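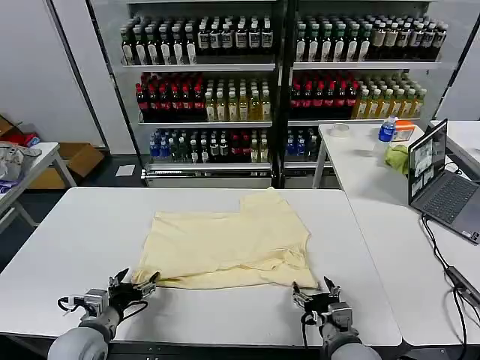 The yellow shirt, spread out and as flat as it was willing to go.

04/06/2025

Spent most of the day on the subject of one T-shirt. I want that written down somewhere so that when I am old and ask where the time went, I can look it up.

It's a pale yellow, the color of butter that has been left out of the conversation. In the catalog it's called Vornport Lemon, which is optimistic. I was supposed to have folding figured out by lunch. The white table was clear, the light was good, I had coffee, and I had the sheet from Blackwood with the fold they like, which is sides in, sleeves back, bottom up, done. Four drawings and an arrow. The person in the drawings has no face and looks very calm.

The trouble is the middle. You can get the shoulders square, and you can get one of them to stay square while you see to the other, but the middle of this shirt has opinions. It goes into ridges, side to side, like sand after the tide has gone out. Smooth them toward the hem and they collect at the hem. Smooth them up and they come back as one larger ridge. I tried going at it from the center and ended up with a shirt that was perfectly flat in one place the size of a saucer.

Demetrius Iwasaki called around eleven to ask how the shirt was going. I said it was going. He said his mother could fold a fitted sheet in the air, standing up, while talking to a neighbor over the fence. I said good for her. He wanted to know if I'd tried the Nidstead fold, where you pinch at the shoulder and the waist and sort of flip the whole thing over itself, and it comes out finished. I have tried the Nidstead fold. I've watched the woman in the video do it 20 times and the video has 3,229 comments under it, nearly all of them from people whose lives it changed. Mine came out looking like something you'd find behind a dryer. I pinched again and got the back layer without the front one, and then the front without the back.

Lunch was crackers. I ate them facing the drinks shelves, as there's nowhere else to look in there. Bottles and bottles of tea and cola, all labels out, all standing up straight with their caps on. I've never envied a bottle before. You put it down and it stays the shape it was. Whoever stocks those shelves goes home at night with a clear head. I thought about having a cola and then thought about having a cola next to a pale yellow shirt, and had water, over by the door, with my arm stretched out.
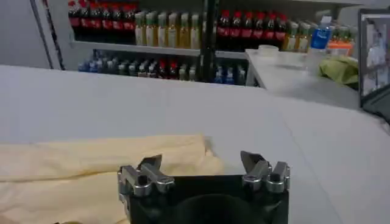

Same shirt, less cooperative. Cola and company in the background.

Afternoon was worse, or at least longer. Wrote three lines in the notebook for Tukport, who want a page by July on "garment handling for the home," with 872 words as the limit. I have 71. Two of those are "the" twice in a row. The page is meant to be encouraging. The last one they ran was on socks and I'm told it was very well received, but a sock is a tube, you roll it, you go home.

What I'd like to say on the page is that a T-shirt crumpled up looks perfectly fine. It has a softness to it. There's a nice little peak where the cloth comes to an end, and the folds are the ones it picked for itself. If you saw it in a painting, draped over a chair with a pear nearby, you'd pay to get in. I wrote that down and crossed it out. Then I wrote it again smaller, in the margin, in case the editor is tired that day.

I suspect the fabric. It's thin and has a bit of slide in it, and the table is so smooth there's no grip anywhere. At home I fold on the bed, where the blanket holds on to one side for you. I may try a towel underneath tomorrow. I may also try a different shirt, something heavy and obedient, navy maybe, and say nothing to Blackwood.

Also need: milk, the good tape, stamps. Call the dentist back. Ask Demetrius whether his mother takes questions.

Got home a little after seven and looked in my own shirt drawer. They're all in there in a heap. They've been in a heap since I moved in and I've never once been late for anything on account of it. Took out the gray one for tomorrow and hung it over the doorknob.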